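ビーズの仕分けは布の上で

家にあるビーズを整理するときは、机にじかに広げるより、布を一枚敷いてから始めるほうが楽です。転がりにくく、音も静かです。
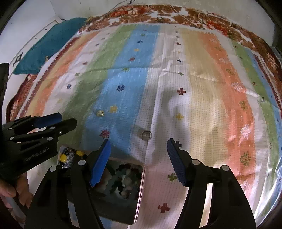

敷く布は、手持ちのベッドカバーや厚手のクロスで足ります。毛足の長いものは粒が埋もれるので避けてください。しわの谷に小さい粒が入りやすいため、広げたら手のひらで一度のばしておきます。縞柄の布なら、縞を目印にして色ごとに置き場所を決められます。透明なパーツは白い地の上だと見落としやすいので、最後に濃い色の縞へ移してから拾います。

トレーは仕切りのある浅いものが使いやすいです。うちでは小さい区画に銀や白の細かい粒、大きい区画に丸玉を入れています。深緑、黒、えんじのような暗い色は、混ざると夜の照明では見分けがつきません。この3色だけは昼間、窓のそばで分けます。

一度に出す量は、トレーの底が見える程度まで。以前、500粒入りの袋をまとめてあけて、片づけに2時間近くかかりました。今は小袋に分けて、18袋をひと箱に立てて入れています。袋には色名と大きさを書きます。

終わったら布の四隅を持ち上げ、中央に寄せます。残った粒がそこに集まるので、皿にあけてトレーへ戻します。布は外ではたく前に、裏側も見ておいてください。縫い目に引っかかっていることがあります。

床に落とした粒は、掃除機の先にストッキングをかぶせて吸うと回収できます。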